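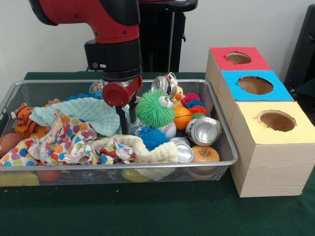
Teaching the planner to change its mind: a conversation with Iestyn Dafis

September 24, 2019

By Rhodri Foulkes

Iestyn Dafis talks with his hands, and by the time our coffee had gone cold he had used the sugar bowl, two spoons and my notebook to act out what happens when a motion planner is asked to take something out of a crowded basket. He leads the planning software on a sorting project called Suvham, and he has spent the better part of a year on a problem that most three-year-olds have under control: pick a thing out of the pile, then put it through the right hole.

"Everybody asks me about the hand," he told me, putting the spoons down at last. "People love the hand! I love the hand too, but the fingers open and close, and that's all they do. Everything interesting happens in the second before they close."

I had asked to start with that second, so we did. The Suvham software is split into pieces that run side by side. One looks at the pile and proposes places to grip, one works out a path for the arm, and a third, which the team calls Ragnarsson for reasons that go back to an old server and a long night, decides which of the proposals is worth trying. In the first version the pieces took turns. The camera looked, the planner planned, the arm went. If a ball rolled while the arm was on its way, too bad.

"It was very polite software," Dafis said. "Everyone waited for everyone else to finish. And a pile of toys isn't polite at all. You touch the towel and half the basket comes along with it."

Cloth came up again and again while we talked. A baseball has a shape you can count on, and so, more or less, does a toy hamburger. A towel has whatever shape it was dropped in, and it tends to be lying across three other things. The early grip proposals treated every fold as an edge, and since folds make beautiful edges, the software wanted to pick up cloth all day long. Dafis laughed telling me about it, though I gather it was less funny in July, when he and his colleague Raffaele Gatti sat down and read through the logs of 3,919 attempts, one after another, with a column for what they thought had gone wrong.

"Raffaele is a patient man," he said. "I would do maybe 49 of them and need to go for a walk. He would still be there when I came back, and he'd have found something."

What Gatti had found, in the end, was that a great many bad picks had been good picks when they were chosen. The grip was sound, the path was clear, and then the pile shifted and the arm carried on toward a place where the object used to be. So the team took the whole thing apart. Ragnarsson now keeps a short list of candidates alive during the approach and scores them again each time fresh depth data comes in. If the second choice overtakes the first by a wide enough margin, the arm bends its path toward it without stopping.

I wondered aloud whether that made the arm dither, the way I do in front of a bakery window. He was delighted by the question. Yes, it did, terribly! For a couple of weeks it would drift left, drift right, and hang over the basket making up its mind. The cure was a small penalty for switching that grows as the fingers get closer, so that far away the planner is free to wander and close in it has to have a very good reason.

"I wanted something cleverer than that," he admitted. "I had a whole design for something cleverer. Florian wrote the penalty in an afternoon and it was better than mine, so that's what we have."

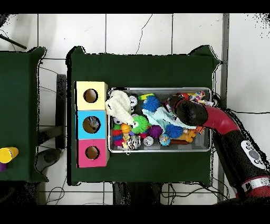 Florian Reisinger, who joined us for the last of the coffee, was a little embarrassed to be given the credit and steered us toward the part of the code he does like to talk about, the self-filtering. Any camera that looks down on the work is going to see the arm as well, and the arm covers up exactly the corner of the pile you care about most. The software knows the joint angles, so it can work out which points belong to the arm and throw them away. What remains is a hole in the data, and the question is what to believe about the hole.

"The old code believed it was empty," Reisinger said. "Very optimistic. Now we keep what we last saw there and let it fade. Old knowledge is worth something, but you shouldn't drive into it at full speed."

He has similar feelings about the placing side. The boxes have round openings in their tops, and the planner treats each opening as a target with some give in it, asking only that the object be over the hole and low enough to drop. For a ball that's generous. For a long soft thing held by one end it's a different story, and the release height is still set by hand in a configuration file that both men described, separately and with the same sigh, as "the spreadsheet."

Much of their tooling is plainer than I had expected. There's a replay program called Folledholm that takes a recorded run and lets you scrub through it with every candidate grip drawn on top, including the ones that lost. Dafis says he would give up almost anything else first. The regression set stands at 2,002 recorded approaches, and any change to the scoring has to be run against all of them before it goes near the arm. It takes most of a night. Hywel Gough, who looks after the build machines at Kevuvholm, has asked whether it could take less, and the two sides are, I was told, in friendly talks.

Before I packed up I asked what was next. Dafis would like the planner to push things aside on purpose when nothing is worth gripping, a sort of tidy nudge to open up the pile. Reisinger would like the release height out of the spreadsheet. They discussed which of these should come first for long enough that I had time to finish my notes, and they were still discussing it, with the sugar bowl back in play, when I went to find my coat.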